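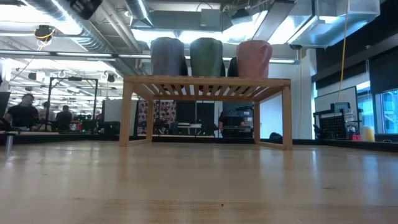 Varkar Set-up Guide > Two-Arm Table > Faults > Mug and Rack Task

Updated September 2023
By Sedel Technical Writing

6.4 Arm stops with fault 255 near the rack

Fault 255 means an arm met more force than its limit allows. In the mug task, the usual cause is a rack that has moved from its taught position.

CAUTION: Do not reach between the arms while either one is powered. A gripper can drop when the fault is cleared.

1. Press the stop button and wait 30 seconds.
2. Check the fingers of both grippers for chips or bent tips.
3. Look for cables caught on a joint or on the table rail – the wrist cable on the right arm needs a free loop.
4. Take the mugs off the rack and set them on the table, clear of both mounting plates.

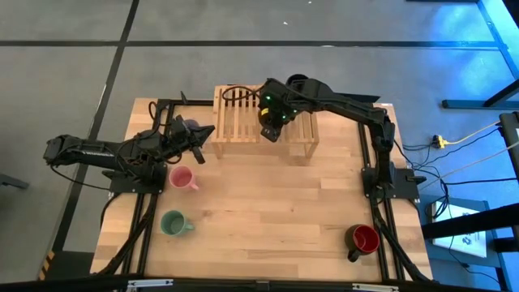 5. Line up the rack with its taught position and run the Ranano check at low speed.
6. If the fault returns, write down the joint number and stop work. Do not raise the force limit.

Note: The fault log holds 3,000 entries. Save it before a restart – older entries are lost.

Contact Varkar Support | © Varkar | Back to top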